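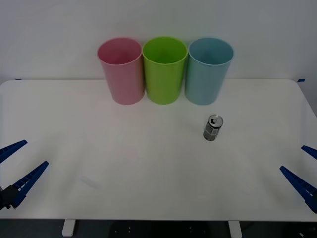

Unit 7 - Table clearing and cup storage
Housekeeping and Small Catering, handout for March session

Bring this with you, we won't have spares. Read before the practical. The Flernance workbook has the long version, these are just my notes.

1. Start of the clear-down

Order matters more than speed. Last term most groups started wiping straight away and then had to wipe again.

- trash and recycling off first
- then anything with liquid in it
- then reusable cups
- cloths and napkins
- wipe last, back to front

Opened cans: always treat as part full until you've picked one up and felt the weight. Slim cans especially, they tip easy and people drop them in the bin sideways. Empty into sink, quick rinse, upside down on the rack a minute, then recycling. Don't crush unless the site says so. Latetlow community hall wants them whole, Väisänen wants them crushed. Check the sheet on the door.

An opened can never goes in the cup tray. Not even for a second, sticky ring on the bottom and then it's on every cup.

2. Reusable plastic cups

The tall tapered kind, wider at the top. Rolled rim. Good for kids' parties and outdoor tables, not for hot drinks unless the base is marked for it.

Things to look at when you pick one up:
- inside the rim, under the roll - dried juice hides there
- base, for grit
- walls, for scratches you can feel with a fingernail. Scratched inside = take out of use, put in the grey crate
- cloudy is OK, sticky is not

Color is for sorting only. Has nothing to do with quality or size. On the courses we use pink for water, green for juice, blue for anything else, but that's our own habit and a client may have another one. Ask. If the client has no system then don't invent one on the day, just keep same colors together so they can be counted.

Reminder: dark drinks show up badly against a strong colored inside. Tilt toward the light before you call it clean.

3. Row or stack?

Question that came up in both groups so here's the answer again.

Row - when cups are going to be used again in the same session. Mouth up if they're going out within the hour, mouth down on a clean cloth if longer. Back of the table near the wall, so sleeves and elbows don't catch them. Side by side, handles don't come into it with this type. Leave the front of the table free for working.

Stack - when done for the day and FULLY dry. Same size only. Tapered cups jam if there's water between them, and then someone twists and the rim cracks. If two are stuck: cold water in the top one, stand the bottom one in warm, wait, pull straight. No knocking on the table edge please.

Stack height: follow the cupboard, not your nerve. On a trolley keep it lower than you would on a shelf.

One hand per cup when you are setting a row. Hold low on the body, never fingers inside the rim. Yes also when they are dirty, it's about the habit.

4. Washing, short version

Machine: top rack, rim down, not touching the heating part. Short program. Let them stand with the door open before unloading.

By hand: warm water, soft brush, rim first, then inside, then outside, base last. Rinse separately. Air dry, no tea towels - lint. White tables show everything, and lint off a towel is the thing guests notice before crumbs.

5. Counting and the store sheet

Farkerau is our supply store and they want numbers on every return, even if nothing is missing. Write the color totals seperately, then the full total.

Worked example, from the large event we used in class:

Cups out: 3744
Cracked or scratched: 82
Not returned: 169
Back into store: 3744 - 82 - 169 = 3493

Most common mistake was adding the damaged ones back into the "returned" line. They did come back, yes, but they aren't stock. Own line. Cans and other throwaway stuff are not on this sheet at all.

6. Wiping the table

Only when it's clear or when whats left is lined up along the back. Damp cloth, folded in four, turn to a fresh side each pass. Start at the wall, pull toward you, overlapping strips. Then move the row forward onto the dry part, wipe the strip where it stood, row goes back. People skip that strip. Next day there are rings.

Lift cups, don't slide them. Sliding drags grit over a white surface and the marks don't come out.

Edges and the underside of the front edge too, that's where hands go.

7. For the practical

You work in pairs, one table each pair. You'll get mixed cups, some cans, napkins, the usual. Clear, sort, wipe, set the row, fill in the sheet. I'm looking at order of work and how you hold things, the clock is only there so we get out on time.

Before you come, think about:
- which item you would lift first and why
- where the dirty cups wait if the sink is busy
- what you do with a cup you aren't sure about (hint, grey crate)

Bring: closed shoes, apron, pen. Hair tied back. Cloths are in the room.

Store sheets get handed in at the end, both names on top. Workbook pages on glassware are for next unit, leave them for now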